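Rakena Road Residents' Association
Minutes of the August general meeting

Present: Heather Hoani (chair), Dwight Dufour, Ebony Sheehan, Lachlan Dunstan, Jarrah Nepia (minutes), and residents as signed in.
Apologies: none received.

The meeting opened at 7:05 p.m.

1. Previous minutes
Accepted with one correction. Under item 4, "Witard Street gate" should read "Witard Lane gate." Moved Dufour, seconded Sheehan.

2. Storm drain at the bottom of the hill
Dwight has spoken with the city again. The grate will be lifted and the pipe cleared before the fall rain, but no day has been given. Two households at the low end had water in their garages in the spring and want something in writing. Dwight to draft a letter and send it to Heather before it goes out.
Lachlan asked whether the leaves could be kept off the grate in the meantime. Agreed that the houses on either side will rake when they can.

3. Parking on Witard Lane
Long discussion. The lane is narrow past the bend and the garbage truck turned back on two pickup days in July. Suggestions were no parking on the north side, or no parking on pickup mornings only. A show of hands favored the second. Ebony will find out what signs cost and whether the city has to put them up.

4. Clothing and bedding swap
Ebony reported. The swap will be held in the hall from 10 a.m. to 2 p.m. Setup starts at 8. Clothes should be clean and folded, and sorted by size before they are dropped off. Sheets and duvet covers are welcome — pillows are not, as we had to take most of them to the dump last year. Entry is 3 dollars a household. Anything left over goes to the church store.
We have 20 folding tables and need two more clothes racks. Lachlan has one he can lend.

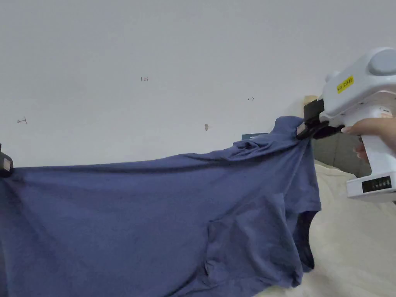
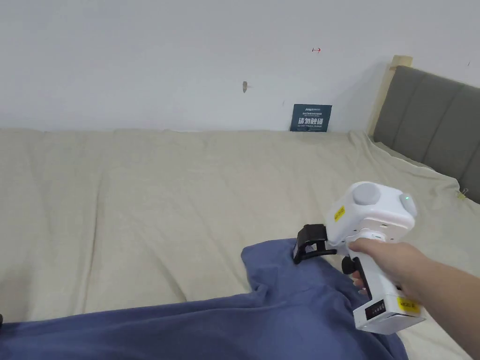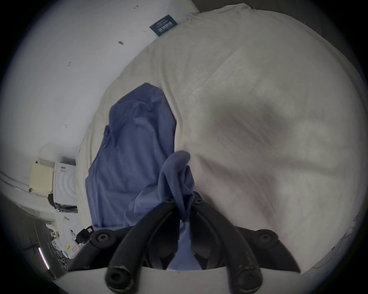
Item 4: blue T-shirt (first picture); bed (second); blue cloth on a cream duvet (third).

5. Playground fence
Three quotes were asked for and two came in. Both are over what we set aside. The cheaper one leaves the old posts in place, and Dwight does not think they will last. Held over until the third quote arrives.

6. Money
Opening balance was lower than expected after the insurance was paid. The hall deposit of $200 has been returned. Printing for the newsletter came to $70. Jarrah asked that receipts be handed in with a name on them.

7. Other business
The streetlight outside the hall is out again. Heather to report it.
A resident asked about dogs off the leash on the field. The rule has not changed — leashes on until the far side of the creek. Lachlan will put a note in the newsletter.
The hall key that went missing in June has been found.

Next meeting in September, same time, in the hall. Ebony to bring the coffee urn.

Closed at 8:40 p.m.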